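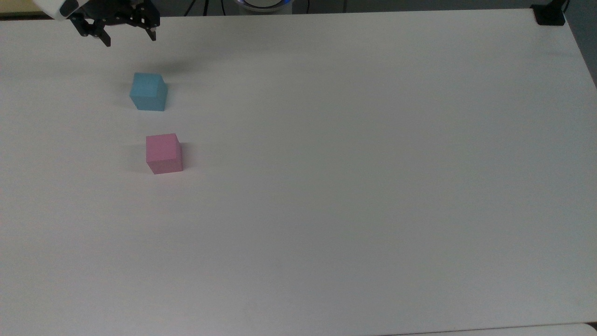

## Trying out the Uris gripper kit

Our group spent most of June with the Uris kit, which our advisor, Shirley Parsons, had on trial from Pilldale, and I will say at the start that we grew quite fond of it. The question for this report was a modest one – could two students with no robotics background get it picking up foam cubes and stacking them, and would we tell the department to buy one?

Setting up was friendlier than we expected (the manual is short, and kindly written!), though the software took us 2 evenings and a fair amount of tea. After that we ran 100 trials of the same small job, putting the blue cube on top of the pink one, with the starting positions changed by hand each time. Foam turned out to be a good choice for beginners, as it forgives a squeeze that comes in a little too hard.

What we liked best was the practice mode, where you guide the arm slowly and it repeats the path back to you. What we liked least was the calibration, which has to be done again after every restart and is easy to forget when you are tired and the building is about to close.

We would recommend the kit for the first-year lab, with one request – that Pilldale print the calibration steps on a card and put it in the box.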